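Belach tests three grippers for plate handling in simulation

Lab automation firm Belach has spent April comparing 3 grippers for moving well plates between deck stations, and has done all of the work so far in simulation. The company wants to pick one design before it orders parts for its test bench in Kitberg.

The candidates are a parallel gripper from Pruteck, a slimmer model from Ekwueme and a tapered design drawn up in-house. Each was put through 192 simulated transfers, using the same arm, the same controller settings and the same deck layout.

Adalberto Rezende, who set up the comparison, said the main question was clearance. The fingers have to get down beside a plate without touching the holder or the brackets at its corners. The team also wanted to know how much of the deck a camera mounted near the wrist can still see once the gripper is over a station.
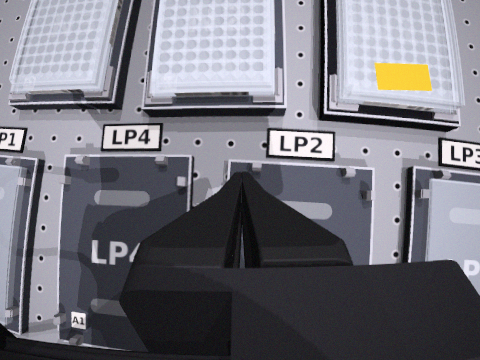 Dagmar Machala would like to see the controllers compared as well, and said that a gripper that does well with one set of motion limits can do badly with another. She also asked for runs with plates that sit slightly out of place in their holders.

Belach said it plans to add both. The next round will cover 254 transfers per gripper, with small random shifts in plate position and a second controller. The Pruteck model will run first.

Bench tests in Kitberg will follow with the two best designs. Each will have to complete 100 transfers in a row without a dropped plate. Belach has not said when it will publish the results.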